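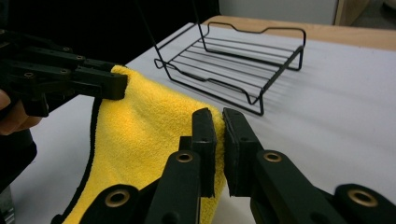

Yellow microfibre, held up by one corner.

Blog > Around the house > Old glass

I have fallen completely in love with old window glass, and I blame Gurninach. We rented a tall, thin house there in May, built in 1790, and on the first morning I sat on the stairs with my tea and watched the hill across the road wobble every time I moved my head. Wobble! I must have spent half an hour leaning left and right like a pigeon.

The front sash has 16 panes and 12 of them are the old stuff. Once you've got your eye in you can pick out the newer ones from across the street, because they give you back one flat sheet of sky and the others break it into ripples. A few have little seed bubbles too, and there's one on the landing with a long curved line in it that I kept going back to (I took far too many photos, none of which show it).

Kourosh Bakhtiari, who looks after the place, let me help him clean them. No spray, no scraper, no leaning. Lukewarm water with the tiniest drop of washing-up liquid, a soft cloth wrung out hard, then a dry one straight after, working from the middle of each pane and going gently near the putty. He does the insides one day and the outsides the next. It took me 20 minutes to do the bottom row and I enjoyed every second of it.

So now I'm home in a house with perfectly flat windows, feeling hard done by. There's one old pane in our back door, frosted with paint by whoever lived here before us, and I've started getting the paint off a bit at a time with warm water and a plastic scraper. So far I have a clear patch the size of a playing card. It wobbles!

If anyone knows of old glass worth a detour near Uselov, please tell me, we're there in the autumn.

7 comments · 3 shares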